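Ticket 998 – Desktop won't power on, Vonport office
Saturday | Posted by Duvevska, Hardware Desk
Print this page | E-mail this page
Filed under: Desktops > No POST

User reports two beeps, then nothing. Monitor stays black. Swapped the power cord, same result. Ticket 479 had the same fault on a Pemia tower and ended with a reseated CPU.

Laid the case on its side, took the panel off and opened the socket.
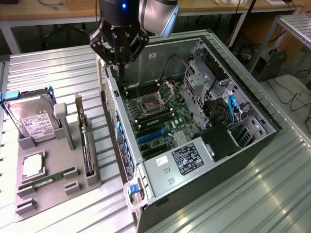

CPU socket open, lever up, memory still installed.

Checked the socket for bent contacts – none found. Cleaned the old paste off the CPU, put it back and closed the lever. Still two beeps. Next step is one memory module at a time, starting with the slot nearest the socket.

Status: open, waiting on spare memory from Başaran.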